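家务操作示范采集有了一份共同的操作规范

2026年3月24日

好消息！由Enisis牵头、多家团队一起打磨的《家庭场景人手示范采集操作规范》第一版定稿了，全文12章，今天起对所有参与单位开放下载。做双臂机器人学习的朋友应该都清楚，过去各家录示范数据各有各的做法，有的从双手入画开始算一条，有的从拿起物体开始算，等到几批数据要合到一起训练，光是对齐起止点就能耗掉好几个星期。现在总算有了一份大家都认的底稿，而且写得相当实在，拿到手就能照着做。

规范的起草工作从去年8月开始，主笔是Enisis的龙宝山（Baoshan Long）和Cludlow实验室的Agustina Salinas。两个人一个常年带采集现场，一个负责后端的数据质检，写出来的条款能看出两边的经验。比如“动作分段”这一章，没有停留在“动作应完整”这样的笼统要求上，而是把挂、摆、叠、插、拧等常见家务动作逐一拆开，写明每一段从哪里开始、到哪里结束，遇到中途换手、放下重来、反复比对位置该怎么标。反复比对这一项尤其值得叫好：以前很多团队会把犹豫和试位置的片段剪掉，觉得那是废料，新规范明确要求保留，并且单独给一个标签。

“人在挂东西之前会先举着看一看，左边挪一点，右边抬一点，这段时间里包含了大量关于目标位置的判断。”Salinas在发布说明里写道，“剪掉它，机器人学到的就只剩下手臂的轨迹了。”
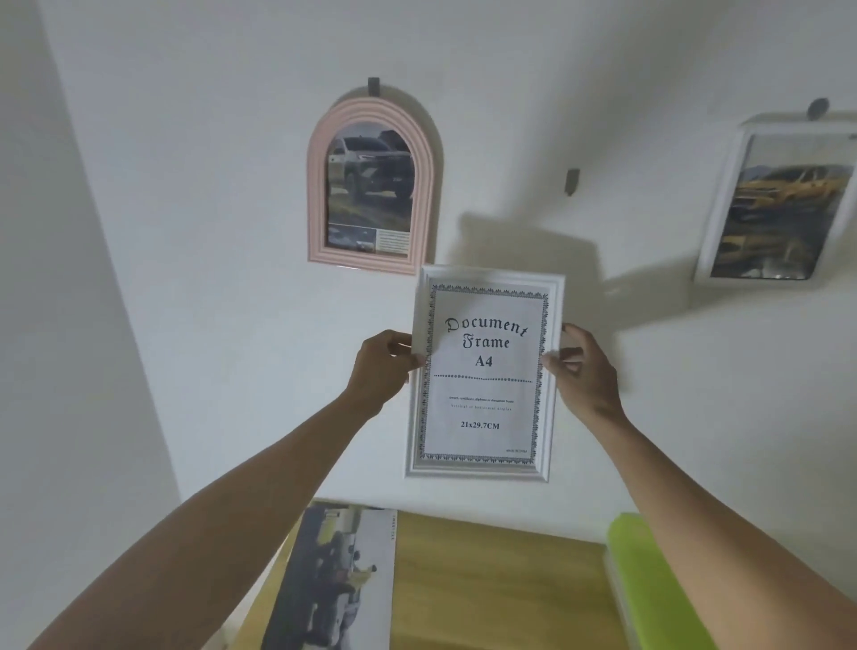 墙面作业在规范里单独成章，也是这次讨论最热烈的部分。竖直面上的操作和桌面操作差别很大，双手常常要举到接近视线的高度，头部相机离物体很近，稍不留神目标就被自己的前臂挡住。规范给出的要求有几条：操作者站定以后先让相机看清墙上的挂点，再伸手取物；双手持物时尽量握住两侧边缘，手指不要遮住物体的主要特征；表面反光的物体要在录制前检查一遍灯位，避免高光盖住轮廓；墙上已有的物品如果不属于本次任务，保持原样，不必为了画面整齐去摆正。

最后一条背后还有一段争论。来自Orellana的Domingo Toledo起初主张统一背景，理由是方便比较不同操作者的表现。Ye-seo Kwon则坚持认为，真实的家里东西就是有歪有正、有多有少，背景过于干净的数据练出来的策略，换一间屋子就容易失灵。双方最后各退一步：基准测试集采用统一布置，训练集鼓励保留自然差异，两类数据在元信息里分开登记。这个结果很漂亮，Toledo自己也说，吵完以后他回去把手头的任务表重新分了一遍类。

隐私和安全方面的条款同样写得很细。操作者上岗前须签署知情同意书，可以随时要求删除自己的录像；录制前要清理可视范围内的私人照片、证件、信件和带地址的包装，确实需要出现纸质材料的任务，一律使用样张或公开印刷品。手部饰品建议摘下，一方面减少刮碰，一方面也降低个人被辨认出来的可能。连续佩戴头部设备不得超过60分钟，到点必须休息，举臂类任务要和桌面任务穿插安排。负责这一章的Mirta Bravo有多年现场管理经验，她特别提醒各单位不要把休息时间算进产量考核里。

规范在定稿前做过一轮试用，地点在Plukuvberg的测试公寓，共有11名操作者参加，每人按新旧两种流程各录一遍。试用中最受欢迎的是那张只有一页的开录检查表，贴在门口，扫一眼就能过完。质检人员则更喜欢新的分段标签，说返工沟通一下子顺畅了许多，看到标签就明白操作者当时在做什么，不用再来回发消息确认。试用里也暴露出一些问题，例如左利手操作者在原来的动作模板里几乎没有位置，定稿时已经补上了对应的说明和示意。

龙宝山对这一版很满意，不过也列出了下一步想补的内容：软性物体的分段标准还比较粗，双人协作的任务暂时没有收录，机器人遥操作录制和人手示范之间的字段映射也还在讨论。工作组计划再征集100条来自一线的修改意见，操作者、质检员和算法工程师都可以提，不限单位，也不要求写得多正式，一句“这条在现场做不到”就很有用。

规范正文、检查表和标签对照表现已一并放出，目前有中文和西班牙文两个版本，韩文版由Ye-seo Kwon所在的小组翻译，正在校对。已经按旧流程录好的数据无须重录，附录里写了补标的办法，从起止点补起就可以。正在搭采集间的团队建议先看墙面作业和隐私两章，灯位、挂点高度和相机视野最好在装修阶段就定下来。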